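19. März 2019, Werkstattbuch Prognose

So, zweiter Anlauf mit den Absatzdaten aus Kallville. Gestern hatte ich den Lauf noch abgebrochen, weil Darovex bei den Langsamdrehern lauter Nullen ausgespuckt hat (und zwar bei 287 Artikeln!). Heute früh dann die Ursache gefunden: Beim Import werden Wochen ohne Verkauf als fehlend gelesen, und der Rest wird einfach zusammengeschoben. Kein Wunder, dass die Saison nicht mehr passt, der Septemberbuckel lag plötzlich mitten im Frühling.

Also alles neu eingelesen, diesmal mit aufgefüllten Wochen. 3000 Zeilen pro Block, mehr schluckt mein Rechner nicht, ohne dass der Lüfter losheult. Glättung erst mal auf Standard gelassen, Testfenster vier Wochen. Die Schnelldreher sehen richtig schön aus, da bin ich ganz begeistert! 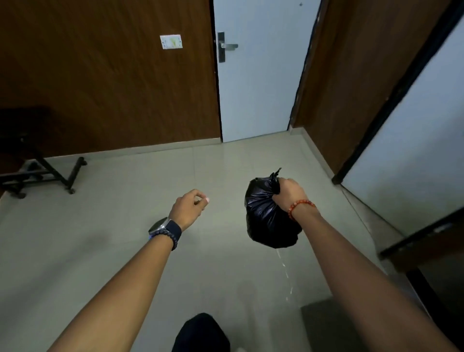 Aus Nilden kam dazu per Mail der Einwand, vier Wochen seien als Testfenster viel zu kurz, bei den Langsamdrehern verkaufe sich in der Zeit oft kein einziges Stück, und dann gewinne immer das Modell, das am dreistesten Null sagt. Man solle wenigstens 40 Wochen zurückhalten oder gleich auf Monate verdichten.

Hm, ja, da ist was dran. 40 Wochen kann ich mir bei der kurzen Historie nicht leisten, aber Monate probiere ich aus, erst nur für die Gruppe Macapagal, die ist überschaubar. Croston lasse ich parallel mitlaufen.

Noch offen: Aktionswochen markieren (die Liste ist uralt), Fehlermaß für die Nullreihen festlegen, MAPE geht da ja nicht. Und die alte Importvorlage löschen, bevor ich sie wieder erwische. Der Monatslauf startet heute Abend.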